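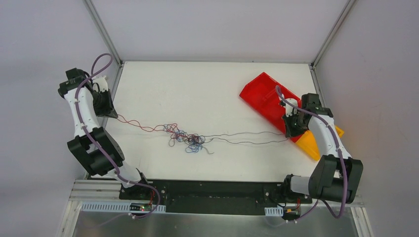 Bench 6 at Flolach, with the knot between the two arms.

The incident form had a box marked Injuries, and Nathalie Mertens wrote "pride" in it, then remembered who read the forms and crossed it out.

She had been on shift when Bench 6 stopped. It stopped the way it always did, with a polite chime, as if someone had arrived at a shop counter. Both grippers were shut on the string and neither would let go. The screen said HOLD DISAGREEMENT. The manual, which had been translated twice and proofread by someone in a hurry, said that a hold disagreement should be resolved between the parties.

"Which parties?" said Sem Visser.

"Left and right, I suppose."

"And what do they disagree about?"

She looked at the red loops and the blue loops and the dark lump in the middle. "Everything," she said.

The fault was easy to explain and embarrassing to write down. Each arm ran its own copy of Trotport, and each copy had been told that the other arm was the helper. The helper keeps still while the leader pulls. When the leader feels the string go tight, it waits for the helper to give a little. So the left arm waited for the right arm to give a little, and the right arm waited for the left, and they had now been waiting for 30 minutes with the patience of two people at a door saying after you.

"Hit the release," said Sem.

"I did. It asks the other arm for permission."

Sem went to find Ward Verschueren, who had installed the update in October and had been hard to find ever since. He came in holding a sandwich and read the log standing up. There were 2,310 lines in it. The last 207 were the same line.

"Well, it's safe," said Ward. "You have to admit it's safe. Nothing's moving."

"Nothing's moving because they've seized up."

"Safely."

"Ward, if I reach in there and cut that string, what do the arms do?"

He chewed for a while. "They'd feel the tension drop," he said. "Each one would think the other had given way."

"And then?"

"Then each one would go and put its end in the red bin."

"Both of them. At full speed. Into one bin."

"It's quite a big bin," said Ward, but he put the sandwich down.

The emergency stop was a fat button on a post by the door, and it would have cut the power to Bench 6 at once. It would also have cut the power to Bench 5, Bench 7 and the coffee machine, thanks to an economy that head office at Skanness had been very proud of. Nathalie thought about the coffee machine. Then she thought about her fingers and walked over to the post and pressed it.

From down the hall came a cry of real pain.

"That'll be accounts," said Sem.

They hung the lockout tag and checked it, and Nathalie held one arm while Ward worked the left gripper open with the hand key. Then they did the right. The knot dropped on the white tabletop and lay there. Sem poked it with a pen.

"We could untangle it ourselves," he said. "It's only string."

It took the three of them until the end of the shift, and they got the blue out. Ward wanted to know who was the leader. Nathalie said she was, and Sem said he had assumed it was him.

She finished the form at her desk. Under Cause she put "both arms set as leader." Under Corrective Action she put "one arm set as leader, emergency stop rewired, coffee machine on own circuit." Skanness approved the third item by return mail and asked for more details on the other two.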